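How does a robot learn to use a sink? It needs examples – lots of them! In the Lirkley project, people show the moves first, using grippers they hold in their own hands. 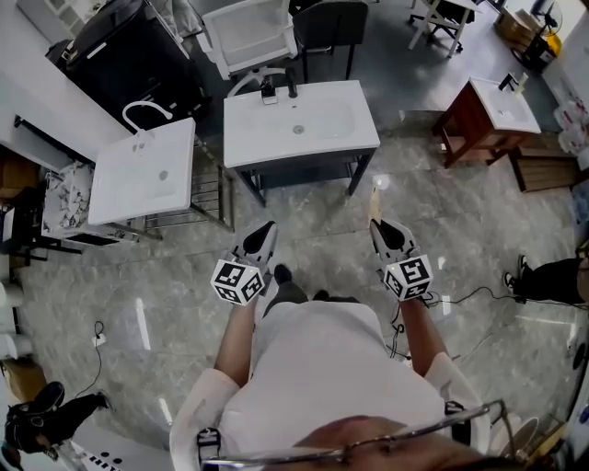 One gripper for each hand, with sinks up ahead.

See the cubes with black squares? Those patterns help a computer work out where each gripper is. Every try gets saved as one example. A learning system might study 202 of them, looking for what the good ones share! 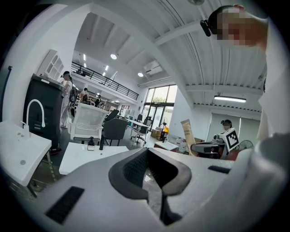
A gripper's view, with a pump bottle on the table.

Related
Why Robots Drop Things
What Is a Sensor?

Comments
my class wants to try this!!
Do left-handed people count as examples too? – age 7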